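Why Does Granite Have Spots?

Have you ever leaned on a kitchen worktop while you waited for your toast and found yourself staring at all the little flecks? Some worktops are plain, but lots of them are covered in speckles, and if you put your nose right up close you'll find that no patch is quite the same as the patch next door. I used to do this at my gran's house in Satley when I was supposed to be drying up. She had a granite top next to the sink, and I was quite sure there was a map of an island hidden in it somewhere (I still think there was, just behind the bread bin).

So where do the spots come from? To find out, we have to go down a very long way, deep under the ground, to a place where it is so hot that rock melts. Melted rock under the ground is called magma. It is thick and gloopy, a bit like treacle or porridge, and it is made of lots of different ingredients all muddled up together.

Sometimes magma bursts out of a volcano and cools quickly. But sometimes it gets stuck underground, with all the other rock lying on top of it like a great heavy duvet. Then it cools very, very slowly. It can take thousands and thousands of years, and often a good deal longer than that!

When magma cools slowly, the ingredients have plenty of time to find each other and join up into crystals. Scientists call these ingredients minerals. One mineral makes one colour of crystal, another mineral makes a different colour, and they all grow until they bump into their neighbours and there's no more room. Those crystals are the spots.

Here are the names of the main ones, in case you'd like to impress a grown-up.

Quartz is the greyish, glassy one. It is very hard indeed, and it's one of the reasons granite doesn't scratch easily.

Feldspar is usually white, cream or pink. If a piece of granite looks pink from across the room, you can thank the feldspar.

Mica is the sparkly one. It grows in thin, flat sheets, and when light hits it at the right angle it winks at you. The black sort has a lovely long name, biotite, which you say like this: BY-oh-tite.

What about rusty spots? Some minerals have iron in them, and iron can go orangey-brown when air and water get at it, just as an old bicycle does if you leave it out all winter. A rusty freckle in a stone may be a little bit of iron doing the same thing.

Now, I must tell you about a clever lookalike. It is called terrazzo (say ter-RAT-so), and it has spots too, but people made it. They take chips of stone, stir them into something like cement, let the whole lot set hard and then polish it until it's smooth. Think of a cake with chopped nuts in it. When you cut the cake you see the nuts, sliced through, with plain cake in between. In granite there isn't any plain cake at all, only crystals packed tightly against other crystals.

Telling them apart can be tricky when the spots are small, and even grown-ups get it wrong. My friend Lorne Desjardins, who has cut stone in Triddale for 40 years, says he likes to get down low and look along the top towards the window. A pale surface with grey, brown and rusty flecks can look quite different in bright light and in shadow, so it's worth looking at it from more than one side.

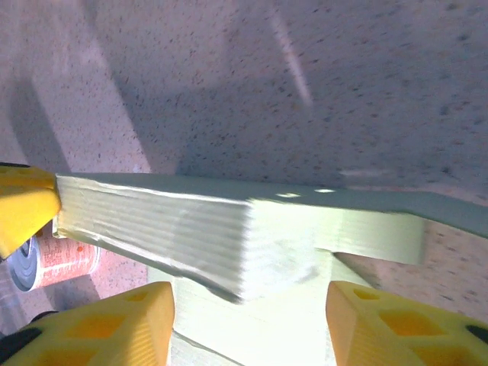 If you'd like to be a spot detective yourself, try this. Find a speckled stone surface at home, at school or in a shop, and ask if you may look at it closely. Cut a square hole in a piece of card, 9 centimetres along each side, and lay it on the stone. Now draw what you see through the window you've made. Which colour is there most of? Are the spots sharp and pointy, or round and soft? Do any of them sparkle when you move your head?

Then slide your card along to a new place and draw again. You might be surprised by how much the two pictures differ. Put the name of the place on the back of each drawing, or you'll end up like me, with a drawer full of lovely spots and no idea where half of them came from.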